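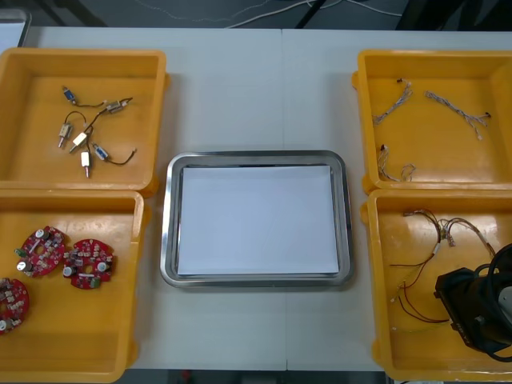 Olaniyan Assembly opens its robot budget planner to small shops

BROSTDALE, 2018-03-14 – Olaniyan Assembly is making its robot budget planner free to any small manufacturer that wants it. The planner is called Kalo. It is a workbook and a set of blank worksheets for shops that build things by hand, are thinking about a robot for part of the job, and would like to know what the whole purchase will look like before they ask anyone for a quote.

We are very happy to be sharing it! Kalo began as our own notes when we were planning robot stations for circuit boards and wire harnesses at our Brostdale shop. The notes grew every time we found a cost we had left out, and by the end they ran to 94 pages. The version going out now has been cleaned up and rearranged so that somebody who has never bought a robot can start on the first page and keep going.

What is in it

Kalo has four sections: the parts, the space, the tooling and the hours. Each one ends with a worksheet, and the totals carry forward to a single budget page at the back that you can put in front of whoever signs for the money.

The parts section comes first. It asks you to lay out everything the station would have to handle and sort it by how it behaves when picked up. Round boards, small components on thin leads and long bundles of wire may all belong to the same product, but they make very different demands on a gripper, and they should have separate lines in the budget. Many first budgets we have seen (ours included) had one line that just said "gripper."

The space section covers the table, the bins, the reach of the arm, the cable runs and room for a person to walk past with a cart. There is a grid page for drawing the layout to scale. Please draw the bins too. It is easy to plan for the arm and forget how much table the parts take up.

Planning for wire

Harnesses have a chapter of their own, and it is the one we enjoyed writing most. Wire bends, springs back and catches on its neighbors, and a bundle with a lot of branches can spread over a whole tray when it is held at one end. 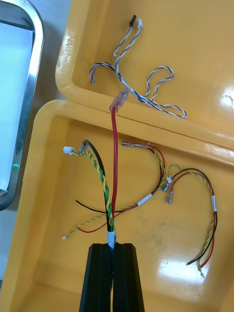

Picking a grip point before picking a gripper

Our advice in Kalo is to choose the grip point first. Take a real harness, find the place where the wires are gathered and mark it on the worksheet. A label band near the base of the bundle is often a good candidate, with the branches left free to fan out above it. Then write down how long the longest branch is, which ends carry plugs or spade terminals, and whether any of them could snag on the rim of a tray. With that page filled in, a conversation with a supplier gets much shorter and a lot more useful.

The same chapter has a page on trays. Color, depth and shine all matter if a camera will be looking into them, and a glossy tray under bright lights can throw glare right where you want to see a wire. Set aside a little money for trying different trays and moving the lights. We put this under "setup" in our own budget and were glad to have it.

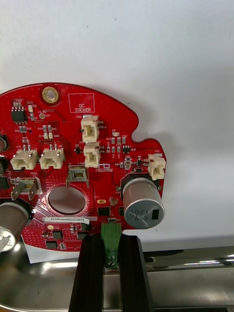

Tooling is where we hope Kalo will save people the most trouble. The fingers that come with a gripper may suit your product or they may need to be remade, and the only way to budget for that is to go over each part and decide where it can be held. Crowded boards make this a lively afternoon. With a pair of straight black fingers on a red board, a green screw terminal block at the bottom gives them something square to close on, while big silver capacitors, protruding spade terminals and a scattering of small connectors all have to be kept clear. The worksheet asks for a sketch of every board with the safe spots shaded and the keep-away spots crossed out, plus a line for the cost of a second set of fingers.

The last section, hours, covers training, test runs, spare parts and the time your best assembler will spend away from the bench helping to set things up. We suggest holding back $3000 for small items such as mounts, trays, cables and lighting, and adjusting that up or down once the first three sections are done.

Workshops in March

Olaniyan will host four planning workshops in March, two in Brostdale and two in Udham. Bring a sample of your product, a rough sketch of your floor space and any quotes you already have. Groups will be kept small so that everyone can work through at least one full worksheet with their own parts on the table – and yes, tangled harnesses are welcome.

Kalo is available in print from the Olaniyan front office in Brostdale and will be handed out at all the workshops. Shops may copy the worksheets freely for their own use.

About Olaniyan Assembly

Olaniyan Assembly builds circuit board and wire harness assemblies for equipment makers from its shop in Brostdale.

Media and workshop inquiries: Olaniyan Assembly front office, Brostdale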